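Hodside
Home Files Notes Issues Contact
2 comments Share

README: Prukura hand kit, wrist-view trial set

This folder goes with our review of the Prukura hand kit, the version Vumance offers with a recording add-on and a support plan. It holds the clips we cut during the trial, a label file and these notes. Read the notes first. The sales sheet promises "shelf-ready handling of everyday goods," and we don't think the clips back that up yet.

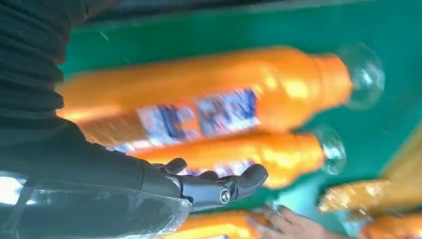
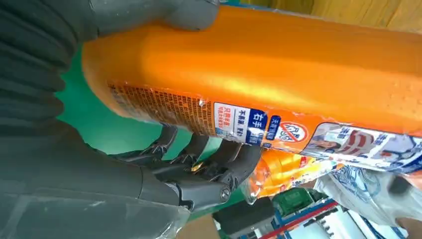
Piret Vanags wrote back after reading the draft that we were too hard on the kit, that a hand with this many joints used to be out of reach for a small shop, and that she would take it over a two-jaw gripper even with the faults listed below. Fair enough. We kept the faults in.

What's in the set

200 clips from the wrist view, all short. 166 of them have labels we would stand behind. The others are in a folder named "loose" and you should leave them out of any training run. Each clip has a text file with the same name, giving the item type, the start of the grasp and a grade for how it went.

Items are ordinary household stuff, a lot of it glossy, round and packed close together. We picked it that way on purpose. The demo reel on the Vumance site is mostly matte boxes with plenty of space between them, and a box will forgive a lot.

How the grades work

"Held" means the item left the surface and stayed in the hand until the clip ended. "Slipped" means it left the surface and came back down too early. "Touched" means contact and no lift. The kit's own software has a single grade, "success," and it goes to anything where the fingers closed on something. We ran both on the same clips and the vendor grade came out kinder every time they disagreed. If you see a success rate quoted for this hand, ask which definition was used.

Things we didn't like

Motion blur. The wrist view smears when anything moves fast. You can usually still tell what the item is, but small print on labels goes first. The add-on is sold as good enough for reading product labels during a pick. With the item held still, sometimes. During the pick, we wouldn't pay for it.

The fingers block the view. The hand covers the contact point in a lot of clips, so whoever does the labeling ends up guessing when the grasp starts. We had two people mark the same clips and their start times did not line up well. The label file has both columns. We didn't average them.

Glare. Shiny curved surfaces throw bright streaks and the segmentation tool in the kit likes to split one item into several. The manual calls this "rare under normal lighting." It doesn't say what normal lighting is. We asked and got the manual again.

Price. The add-on is over 700 on top of the kit, and the support plan is extra. For that we expected a calibration file matching the unit we had. The one that came with it was generic.

Things we did like

Fingers close smoothly, and can be stopped partway without a fault. Spare fingertips are cheap. The export is plain files with sensible names, so you can walk away from the vendor's viewer on the first day, and you should.

What not to use this for

Don't use it to compare the Prukura hand with other hands. We had one unit. Don't use it for force estimates either, as the force numbers in the export looked wrong to us and we dropped the column. People show up in some clips, so check your own rules before you pass anything on.

Changes

Second cut: moved the badly labeled clips to "loose," fixed item names that were spelled three ways.
First cut: Sunday, June 28, 2020.

Still open

Gunhild Thygesen at Vumance says new firmware will fix the grading. We have heard "next release" before. If it comes by November we'll run the same clips through it and put the output here next to the old one, whichever way it goes.

Corrections to the label file are welcome. Please send the clip name and the line, and leave the rest of the file alone.

Contact Hodside | Copyright Hodside | Back to top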